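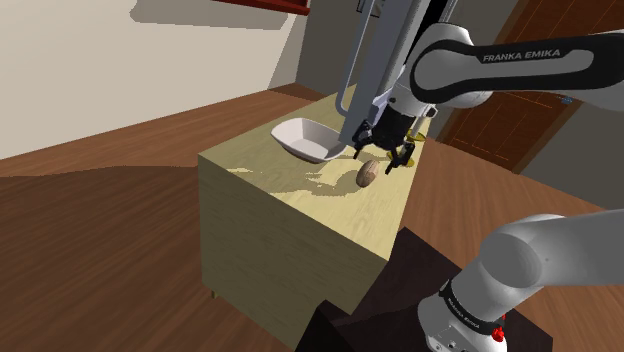 4.2 Der Besuchstag als Versuchsbedingung

Öffentliche Vorführungen kommen in der Literatur zur Manipulation meist nur in der Danksagung vor. Wir widmen ihnen einen Abschnitt, weil der Besuchstag am 2023-03-28 mehr über unsere Auswertung verraten hat, als uns lieb war. Der Standort Cindholm hatte Schulklassen, Förderer und die Nachbarschaft eingeladen, und Lorkeo, unsere Bedienoberfläche für simulierte Greifaufgaben, lief auf der großen Leinwand im Foyer. Gezeigt wurde die Aufgabe »Schale«: Ein kleines braunes, eiförmiges Objekt liegt auf dem hellen Holzblock vor der weißen ovalen Schale und soll hinein (Abb. 7). Im Aufgabenkatalog heißt es »Objekt 9«. Das Publikum einigte sich binnen Minuten auf »die Kartoffel«, eine Minderheit um Cecilia Appiah hielt bis zum Abend an »Nuss« fest. Für den Greifplaner ist die Frage unerheblich, für die Stimmung im Foyer war sie es nicht.

Abb. 7: Aufgabe »Schale« in der Simulation, Greifer geöffnet über der Tischfläche.

Der Ablauf war schlicht gehalten. Besucherinnen und Besucher durften den Startzustand innerhalb der zulässigen Grenzen verändern, also Lage und Drehung des Objekts sowie die Lichtrichtung, und anschließend einen Versuch auslösen. Die Strategie selbst (Lastari, unveränderter Stand aus dem September des Vorjahres) blieb eingefroren. Insgesamt wurden 300 Versuche protokolliert. Davon endeten 134 mit dem Objekt in der Schale, ein Wert, der deutlich unter dem unserer internen Läufe liegt und den Jonas Stöckli in der Nachbesprechung als »volksnah« bezeichnete.

Die Differenz lässt sich zum Teil erklären. Unsere internen Startzustände werden gleichverteilt gezogen, Menschen ziehen nicht gleichverteilt. Wer die Wahl hat, schiebt das Objekt an die Tischkante oder so dicht an den Schalenrand, dass zwischen beiden kein Finger mehr Platz findet. Kinder taten dies mit einer Konsequenz, die wir uns von unserem Testgenerator Tully seit Langem wünschen. Auch die Beleuchtung wurde ausgereizt: Harte Schatten quer über die Tischplatte galten als besonders gemein und waren entsprechend beliebt. Ob sie tatsächlich zu Fehlgriffen beitrugen, können wir aus den Protokollen nicht ableiten, da Licht und Objektlage fast immer gemeinsam verstellt wurden. Ein sauberer Versuchsplan hätte das verhindert, der Andrang am Bedienpult hätte wiederum den Versuchsplan verhindert.

Erwähnt sei ferner der zweite Arm. Er ist Teil der Standardszene, hat in der Aufgabe »Schale« keine Funktion und wurde trotzdem zur meistdiskutierten Komponente des Tages. Gobnait Ó Flaithearta, die das Pult betreute, notierte die Frage, warum er nicht helfe, in vier verschiedenen Formulierungen. Eine zweiarmige Variante der Aufgabe ist seither in Vorbereitung; wir räumen ein, dass sie zuvor auf keiner Liste stand.

Für die folgenden Abschnitte übernehmen wir die vom Publikum gesetzten Startzustände als eigene Testmenge, im Folgenden »Foyer« genannt. Doppelte Zustände wurden nicht entfernt. Die Tabellen in Abschnitt 4.3 weisen »Foyer« getrennt von der gleichverteilten Menge aus.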